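The right way to fold a jumper (and the six I got wrong)

24/06/2023

It was warm enough last week to sit outside in short sleeves, so naturally I spent the whole of my one free afternoon indoors with my knitwear. I know. But the jumpers have to be put away at some point, and if I leave it any longer I'll be getting them out again before they've gone in.

I should say that I have never been a good folder. My method for years was the chin one, where you trap the neckline under your chin, flap the arms in and hope. It does for a T-shirt. With anything thick you end up with a sort of bolster that springs open the minute you turn your back, and by November every jumper I own has a crease across the chest and one shoulder that sticks up like a little horn. The horn is my fault too, that's from years of hangers.

What changed things was a morning class at the Jemevine, the wool shop in Stornlow with the steep stairs. It cost me 22 pounds and I went mostly for the cake, but I came home a convert! Two hours on washing, drying, folding and storing, and I took more notes than I ever did at school. The main thing I learned is that you need a big flat surface. A bed is perfect, and it's kinder to your back than the floor. Mine has the sheet with the French handwriting on it at the moment, all sweet kisses and good nights, which is a lot of romance for a morning of folding but it does show up a bit of grey wool very nicely.
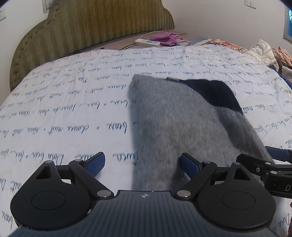
Aguirre wrote in after my last piece on wardrobes to say that folding is a waste of time altogether and that rolling is the only way: her thick jumpers go into a drawer like sausages, she can see every one of them at a glance, and she hasn't had a chest crease since she started.

Well, I did try it. I rolled everything I had, and for thin things I think she has a point, my cotton ones looked lovely. The big ribbed ones just wouldn't have it, though. They made such fat rolls that I could only get 2 in the drawer, and when I unrolled one a week later the ribbing had gone all wavy at the hem. Maybe I roll too tightly. Maybe her drawers are deeper than mine (mine came from my aunt's spare room and were built for hankies).

So, back to folding. Lay the jumper on the bed and leave it alone for a moment before you do anything. Smooth it from the middle outwards with the flat of your hand, and don't tug, because knitted things remember being tugged. The neckline wants to be straight and the side seams more or less where side seams ought to be. If there's another layer in with it, or something dark caught up underneath, sort that out at this stage and not after you've folded the lot, when you'll find a lump and have to start again. I've done this more times than I'd like to say.
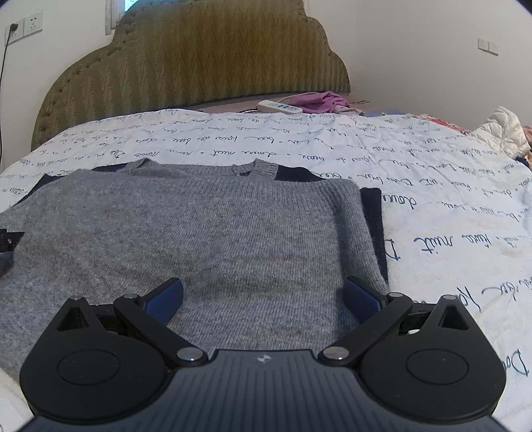
Then the sleeves. My mistake was always to fold them straight across the back, one on top of the other, so you get four thicknesses of wool in the middle and nothing at the edges. What you want is to bring the side in by a third, then turn the sleeve down so it runs along the body towards the hem. Do the same on the other side. You should have a long, even strip. Fold the bottom up to the middle, then once more to the neck, and you've got a tidy block that will sit on a shelf without falling over.

Put a sheet of tissue in the last fold if it's a jumper you care about. I use the plain white stuff and save it from year to year. Don't pile them too high either, as the poor thing at the bottom gets squashed flat. I now stop at 6 and start another stack, heaviest underneath.

Storage is where people get carried away with spending. I priced up a set of cedar boxes from Toltmont and had to go and have a sit down. I've gone for old pillowcases instead, washed and properly aired, with the top folded under. They keep the dust off, they let the wool breathe and they cost nothing. A lavender bag goes in each one, though you do have to give it a squeeze now and again to wake it up.

And wash everything first! Moths like a worn jumper far more than a clean one, and a bit of gravy you can't even see is an open invitation. I lost a lovely green cardigan that way and I'm still cross about it.

The pile took me until teatime. I've kept one grey jumper out on the chair, for the evenings, and because I know what our summers are like.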